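Introdução à Automação Doméstica
Notas da aula 9: afinal, as máquinas já arrumam a louça?

Boa tarde a todos, e obrigado a quem ficou até ao fim da aula anterior, que se alongou mais do que eu queria (a culpa foi minha, entusiasmo-me sempre com os sensores). Estas notas acompanham o que vamos discutir hoje e servem também para quem faltou. Não precisam de decorar nada; peço só que as leiam com calma antes da sessão prática.

1. O que entendemos por tarefa doméstica

Quando falamos de uma máquina de lavar roupa, falamos de automação, sem dúvida, mas reparem que a máquina trabalha dentro de um tambor que alguém desenhou para ela. A roupa chega separada e o detergente vai para a gaveta pelas nossas mãos, e no fim somos ainda nós que tiramos tudo, estendemos e dobramos. O ciclo está resolvido há décadas. O que fica por resolver é tudo o que se passa antes e depois dele, e é disso que trata esta aula.

O mesmo acontece numa linha de montagem. Na fábrica da Coltance, o caso que lemos em março, o braço que aperta parafusos encontra a peça sempre no mesmo suporte e virada para o mesmo lado. Numa cozinha, pelo contrário, a mesma tigela aparece hoje no lava-loiça e amanhã debaixo de uma frigideira, e ninguém em casa acha isso estranho!

2. Ver, agarrar, pousar

Costumo dividir a manipulação nestas etapas, embora na prática se misturem bastante. Ver é saber onde está o objeto e como está orientado. Os objetos brilhantes e os translúcidos dão trabalho, pois o reflexo de uma lâmpada pode confundir-se com uma aresta, e o plástico translúcido deixa passar parte da luz que a câmara de profundidade esperava receber de volta.

Agarrar é escolher os pontos de contacto e a força. Para uma caixa de cartão, 2 pontos opostos costumam chegar. Uma tigela é mais caprichosa: tem parede curva, escorrega quando é vidrada, e se a apertarmos fora do sítio roda na mão. Pela borda agarra-se bem, desde que haja espaço para enfiar um dedo lá dentro.

Pousar parece a parte fácil e muitas vezes não é. Larga-se cedo demais e a peça cai; larga-se tarde e os dedos arrastam-na. Quem já empilhou pratos às escuras, numa casa que não conhece, faz uma boa ideia do problema.

3. O exercício da louça

O exercício que vamos analisar vem do caderno Troster, que podem consultar na biblioteca do departamento. Pede-se ao robô que apanhe peças de louça variadas de cima de uma mesa e as arrume por tipo. Há cerâmica e plástico, peças fundas e rasas, e algumas muito próximas umas das outras, como em qualquer mesa depois do almoço. Pensem sobretudo na ordem: que peça tiravam primeiro, e o que muda quando há uma por baixo da borda de outra?
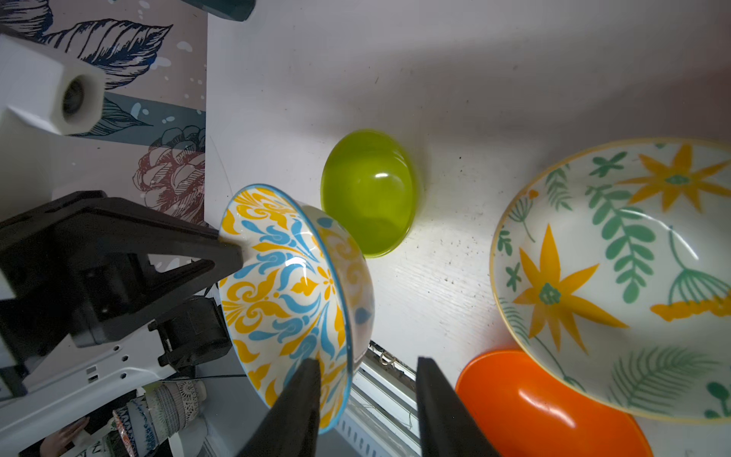
Figura 2. Garra de dedos pretos a fechar-se sobre uma tigela de cerâmica tombada de lado, com louça de cerâmica e de plástico por perto.

Gosto de discutir a tigela tombada porque quase todos os manuais a desenham direita. De lado, a abertura deixa de estar virada para cima e a estratégia de descer na vertical e prender a borda precisa de ser repensada. Há também a pergunta do destino: se a queremos numa pilha, é preciso endireitá-la pelo caminho, e isso obriga a planear o punho logo no momento da pega.

4. Então, já conseguem?

A minha resposta, que podem contestar à vontade, é: algumas coisas, devagar e com alguém por perto. Uma demonstração bem sucedida diz-nos que a tarefa é possível naquelas condições, mas para confiar a cozinha a uma máquina quero saber quantas tentativas falharam, quanto tempo levou cada uma e quem arrumou a mesa entre elas. Perguntem sempre isto quando virem um vídeo.

Para a próxima aula

Leiam o capítulo 2 do manual Iwasaki e escolham uma tarefa da vossa própria casa. Escrevam 2 páginas a descrevê-la passo a passo, incluindo os gestos que fazem sem pensar, como segurar a porta do armário com o cotovelo. Podem entregar em papel ou na plataforma Nukville, como vos der mais jeito.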